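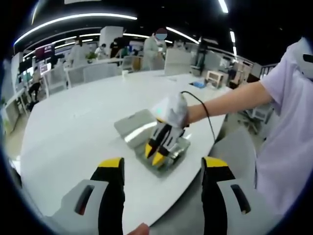

Keerthana Warrier plans table layouts for packing rooms, and she begins with the edges. A worktop that several people share, she says, should have no square corners at hip height. Over twelve years she has moved from small benches to single large tops, and she now specifies white for nearly all of them. The large white table here has a rounded edge, and a gray tray with raised sides lies on it near a flat light gray box. "The tray is the part people skip when they draw up a budget," Warrier says. "A raised side stops small parts from rolling. It also tells the next person where the work is."

Her firm, Clindiven, has fitted out rooms in Brorkirville since May. The standard she wrote for them runs to 32 pages, most of it on surfaces, seating and the handling of pouches. Lighting gets two pages. She concedes that the glossy finish was a compromise. A matte top cuts glare but holds marks, and the cleaning time goes up.

"With gloss you wipe once and look along it from the side," she says. "If there is a streak, you see the streak. With matte you are guessing."

The seating section took longer than the rest. Warrier wanted one model of chair throughout and did not get it. Mesh backs were chosen for people who stay at a table for a full shift, and plain backs for those who sit down only to fill in a sheet. All chairs go back under or against the table when a person stands up. The rule is printed on the first page of the standard.
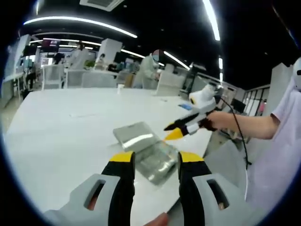

Pouches have their own chapter. Metallic film keeps a fold once it has one, and a folded pouch does not stack. Warrier asks that each pouch be laid flat, smoothed from the closed end toward the opening, and filled only after that. She tested the sequence on 889 pouches from Brunet, a supplier, before it went into the text.

"Smoothing from the open end traps air at the bottom," she says. "Then the pouch sits up like a pillow, and the box will not close."

Clothing is covered in a single paragraph. Coats and masks are required at the tables where product is open. Elsewhere short sleeves are allowed, provided nothing hangs loose over the top. She has been asked to extend the coat rule to the whole room and has declined twice – the rooms are warm, and she would prefer that people follow a short rule fully.
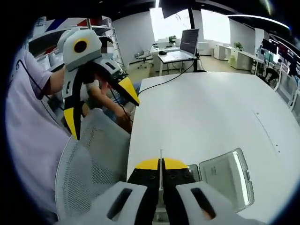
Hugo Roussel disagrees with her on table size, and says that a top too wide to reach across ends up with a dead strip in the middle where empty boxes collect. He would split each one in two and leave a walkway between the halves.

Warrier has heard the objection before. "He is right about the strip," she says. "I put the trays there." She adds that a split top doubles the number of edges to clean, and that the walkway takes floor space from the shelving. The next revision of the standard will give both layouts, with the reach distances for each.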